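The Long Way Around a Kitchen Counter

By Rochelle Paewai
July 25, 2018

The first thing Santosh Chauhan asks a visitor is to put a hand on the table and pick up a coin. Then he asks how you did it. I told him that I took it between finger and thumb. He shook his head, in a friendly way. I had slid the coin to the edge of the table with one finger, he said, and only then pinched it. I had not noticed the sliding at all.

This small test explains quite well what his group at Demissie has been doing since March of last year. They want to teach robot hands to do kitchen work with two arms, and they believe that most of the difficulty sits in the movements which people do not notice. The method they built for it is called Etska. It learns in simulation, from people, and it has one unusual habit, which is that it throws away most of what the people show it.

I came to see it on a warm day when the elevator was out of service. The group works on the fourth floor, in two rooms joined by a door that does not close. In the first room there are desks. In the second one Natália Kuruc was standing in front of a screen with a glove on each hand, moving her fingers in the air as if she were looking for a light switch. On the screen a pair of black hands followed her, a little late.

"The delay is small but you feel it in your stomach," she said. "The first week I was sick every afternoon."

Kuruc is one of four people who record the demonstrations. A demonstration is one complete try at a task, for example to move a cup from one place to another. In older work on this subject, the computer receives the whole recording and tries to copy it from beginning to end. When the copy drifts a little from the original, the hand arrives in a position that no person ever showed, and from there it has no idea how to continue. Everybody who works in this field has seen the result, a hand that closes with great confidence on the air beside the cup.

Etska cuts the recording into pieces and keeps only those around a contact, when a finger begins to touch something or stops touching it. The long travel between two contacts is deleted. The computer must find its own way through the empty space, and it is free to do it in an ugly manner. What it has to respect is how the person arrived and how the person left.

Chauhan told me the idea came from his years as a student of the violin. His teacher did not care how the bow came to the string. She cared very much about the first few millimeters after that.

The kitchen counter is the group's main testing ground. It exists only in the computer, and its objects are put in new places each time a trial starts. A white marble top is slippery in the physics of the program, a woven placemat is not, and a cutting board gives the hand a raised surface. The same cup behaves differently on each. Both hands are always present, also when the task needs just one. The other must then learn to stay quiet, and this was harder than anyone expected. In the early versions the hand without work would wander off and knock over whatever it met.
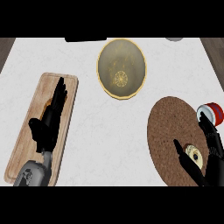

Vol. 14, No. 2

A cup held in tilted fingers, with the hand reaching low over a placemat, is for Kuruc a good sign. A person holding a cup does not freeze the rest of the hand. One finger can stay stretched out while the others do the gripping, and the tilt of the cup changes with the work. The first controllers the group trained preferred to keep every cup straight, like a waiter on his first evening, and they lost many of them for this reason. The quiet hand is also worth attention. Lying flat with the fingers together is the resting pose that the group settled on after trying a closed fist, which had the bad effect that small objects got pushed away by the knuckles.

For the main result, the group compared two controllers. One learned from full recordings and the other from the contact pieces only. Both had the same 20 hours of demonstrations to start from. They were tested on 23 tasks, none of them with the objects in positions seen during the training. The controller with full recordings finished 14 tasks at the level the group had set as acceptable. Etska finished all but two.

The two that failed are interesting, and Chauhan was more eager to speak about them than about the others. Both ask for an object to be passed from one hand to the other. In a handover there are two contacts at almost the same moment, and the method cuts between them. It keeps the receiving and it keeps the giving, but it loses the short time when both hands hold the object and, so to say, agree about it. The cup is released too early or it is not released at all. On the screen I watched the two hands pull at the same cup for nearly a minute, very politely.

"We can repair it by making the pieces longer," he said. "But then I must decide how much longer, and I have then put my own opinion inside the method. I don't like it."

Not everyone is convinced that a counter inside a computer says much about a real one. Eino Partanen spent many years building grippers for the packing company Gedero and now advises smaller laboratories, this one included. He likes the work and he is also its most patient critic. Contact, he reminded me, is exactly the part that simulation does worst. A real fingertip is soft, and it gets dusty. A real cup has a little water on the outside. If a method places all its trust in the moments of touch, then it places its trust in the weakest part of the program.

I repeated this to Chauhan and he agreed with nearly all of it. The answer of the group is to make the simulation wrong on purpose. During the training, the friction of each surface and the weight of each object are changed from trial to trial, sometimes to values that would be strange in any kitchen. The controller never learns what a cup weighs. It learns to find out, by lifting a small amount and waiting. This waiting can be seen on the screen, a short stop just after the cup leaves the surface, and nobody had programmed it. Kuruc makes the same stop when she records. She did not know it until a colleague, Soledad Hinojosa, showed her the curves.

Hinojosa is responsible for the next step, which is to move the controller to physical hands. The group has ordered a pair from Clevell and they will be installed in the second room, where the floor first has to be made level. She expects the numbers to fall, and she has told this to everyone in advance, in writing. What she wants to learn is which tasks fall first. Her guess is the ones with flat things, such as a lid lying on a table, where the finger has very little to push against.

That brought us again to the coin. Sliding a flat object to the edge is a thing that the human demonstrators do all the time, and Etska keeps it, because the sliding is one long contact. The full-recording controller had seen the same sliding in the same hours of material, but it mixed it with so much travel before and after that it came out as a vague wave over the table.

Before I left, Kuruc let me try the gloves. I was asked to take a cup and put it on the placemat. I needed five attempts, and in the fourth I pushed the cup off the counter with the back of my wrist, on the side where I was not looking. Hinojosa saved the recording. She said that the wrist had made a very clear contact and it would be a pity to delete it.

Last updated: two corrections made to the description of the handover tasks.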